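Community Halls and Shared Spaces › Whiteboards: is Hesteck's "lifetime" surface worth it?

galli_39
Feb 10, 2021
Our hall in Ketthorpe is being quoted $130 extra per board for the Hesteck coating. The rep says it never ghosts. Has anyone had one long enough to believe that?

wesley_east
Never is a big word. We bought 3 in October and one already has a grey haze where the roster goes. Lifetime of what, a goldfish?

tramstop41
Ours is fine. Wipe it every night with a damp cloth and don't use cheap markers. People blame the board when it's the pens.

wesley_east
Same pens on the other two boards and they're clean. So explain that one.

tramstop41
Somebody left the roster up for weeks, I'd bet. Any colour will stain if you do that.

galli_39
So it's a lifetime surface provided you don't leave writing on it. Did you get anything in writing about the warranty?

wesley_east
One page, and it excludes "ordinary staining". I'd love to know what the other kind is.

pell_mell
I'd skip the coating and get a plain freestanding one. Ours gets used as a noticeboard half the time anyway, paper and magnets all over it.

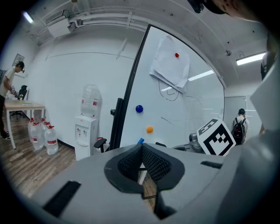
For $130 you could buy a lot of cloths and spray. I'm not convinced there's any difference in the surface – the Hesteck sample I was shown felt the same as the cheap one.

tramstop41
Felt the same isn't much of a test.

pell_mell
Neither is the rep's word for it.

galli_39
I'll ask for a sample and leave red marker on it for a month.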